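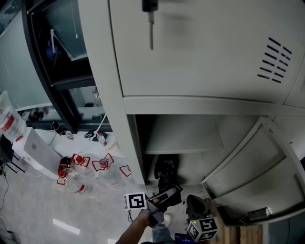

*Locker cabinet, lower door open*

**Praketness Residents – Patio Awning Meeting**
June 19, 2025

Present: Saranya Annamalai (chair), Dinesh Goel (notes), Krishnan, Talley, and four other residents. Notes from the last meeting were accepted with one change: the patio is 23 feet along the house wall, not 32.

**1. Old awning**

The fabric has torn again at the left arm. Talley has taped it and rolled it in. It should stay rolled in until it is replaced. Dinesh asked if the arms could be kept and only the fabric changed. Talley said one arm no longer locks when extended, so new fabric alone would not fix it.

**2. Quotes**

Two quotes were received. Drumeo came in at $1,742 for a manual awning, including brackets and removal of the old one. The second quote was higher and left out removal. The motorized version was discussed briefly and dropped, as there is no outdoor outlet on that wall.

Saranya noted that the Drumeo awning projects eight feet, which covers both tables but not the grill. Most people were fine with that. The grill stays where it is.

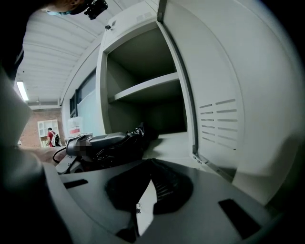
Krishnan disagreed about the height. With the brackets at the old position, the front bar would come down too low for the kitchen door to swing clear. He wanted them moved up one course of brick, and he wanted that in writing before a deposit is paid.

Dinesh will ask Drumeo to confirm the new height and whether the price changes. Old bolt holes to be filled with mortar and sealed.

Agreed: accept the Drumeo quote, subject to the height question. Seven in favor, one abstained.

**3. Color**

Three fabric samples were passed around. Plain sand was chosen over the two stripes. Talley would still like a valance – to be priced separately.

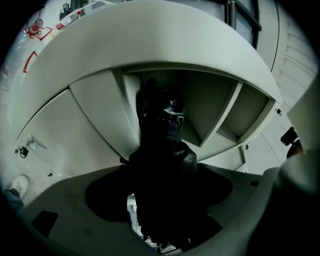 *White shelf unit, from below*

**4. Use in wind**

The awning is to be rolled in overnight and any time the wind picks up. The crank will hang inside the kitchen door. Saranya will write up a short card.

**5. Next meeting**

July, once an install date is known. Dinesh to send the date around.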